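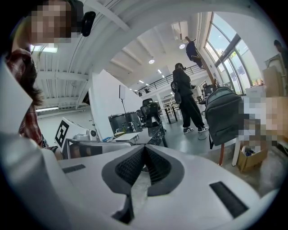

Cistier is a guardrail system for mezzanines, lofts and upper walkways in offices, workshops and studios. It is sold as welded panels, posts and base plates, and everything is cut and coated before it ships, so the work on site is mostly drilling and bolting. The standard pattern is the plain one you see along the walkway at the back of the room, black metal with upright balusters at an even spacing. It suits open spaces with exposed metal decking overhead, and where there are tall windows in dark frames the black of the railing ties in with them without any color matching.

We make three railing lines at Zirnden. Cistier is the one most customers end up with for a working building. Vallejo has horizontal bars and is meant for places where local rules allow them. Ommont is the wall-mounted handrail, which can be used alone on a stair or joined to a Cistier run at the top landing.

What comes in a Cistier order

Baluster panels, welded top and bottom
Line posts, end posts and corner posts
Top rail in straight lengths, with splice sleeves
Base plates for floor mounting or brackets for side mounting
Cover plates for the base plates
Machine bolts, washers and a hex key
A small jar of touch-up paint
A printed layout drawing with every panel marked by letter

Anchors for the floor are not included. The right anchor depends on what the mezzanine is built from, and your installer or engineer should choose it. Concrete, steel plate and timber decking all need something different, and a box of the wrong anchors helps no one.

Panel sizes

The standard panel is 5 feet long. Shorter panels are cut to order at no added charge as long as you give us the dimension before the layout drawing is approved. After that we have to remake the panel and will bill for it. We don't make longer panels in this line. They flex more than we like, and they are awkward to get up a stair or into a freight elevator.

Rail height is set by the post, and we make posts to the height your building code calls for. Please put that height on the order form. If you leave it blank we will write to you and ask, and the order waits until we hear back.

Strength

The top rail is designed for a concentrated load of 200 pounds applied at any point and in any direction. That figure assumes the posts are fixed as shown on the drawing. If you move a post or leave one out to clear a pipe or a duct, check with us first – we can often add a bracket or shift the panel layout to get around it.

Finish

Black powder coat, low sheen, is stock. White, light gray and dark bronze are made to order and take longer. The coating is tested to 2,000 hours of salt spray, far more than an indoor railing will ever need, but we use the same line for outdoor work and saw no point in running two.

Low sheen hides fingerprints fairly well. It does show dust on the top of the bottom rail, especially near windows where the light comes in low. A damp cloth takes care of it. Don't use scouring pads or anything with solvent in it.

Side mounting or floor mounting

Floor mounting is simpler and can be done by a small crew working from the walkway. The base plate takes up some floor, so on a narrow walkway you lose a little of the passage.

Side mounting fixes the posts to the face of the slab or beam and leaves the full width clear. It needs access from below, which usually means a lift or scaffold, and the room underneath has to be cleared for the day. If desks or benches are already in place down there, plan for that before you choose. Side-mounted posts are longer and cost slightly more.

Either way, measure the edge after the floor finish is down. A good share of the remakes we handle come from someone measuring bare deck and then adding flooring.

Gates and openings

A swing gate in the matching pattern is available for ladder openings and loading points. It closes by itself with a spring hinge and can be hung from either side. For pallets, ask about the removable panel, which lifts out of two pockets and has a keyed pin. The removable panel should not be treated as an everyday door. If it is coming out more than now and then, a gate is the better buy.

Lead time

Stock black orders with standard panels ship 16 working days after you sign the drawing. Made-to-order colors, gates and curved sections are quoted separately. We close for inventory for part of June, and orders signed just before that will run later than usual. Your quote will show a ship date.

Panels are packed upright in crates with foam between them. Open the crate with two people, take the panels out from one end, and keep the letters facing the same way as on the drawing. Look them over for shipping damage before the driver leaves if you can. Chips in the coating can be fixed with the touch-up paint, but a bent baluster means a new panel and we need a photo for the claim.

Ordering

Send a sketch with the edge lengths, the corner angles, the mounting type and the floor build-up. A hand sketch is fine. Mark anything that sticks out past the edge, such as columns, sprinkler pipe or cable tray, with its distance from the nearest corner. We send back a drawing and a price, and nothing is cut until you have signed it.

Prices and options on this page were last updated November 26, 2018.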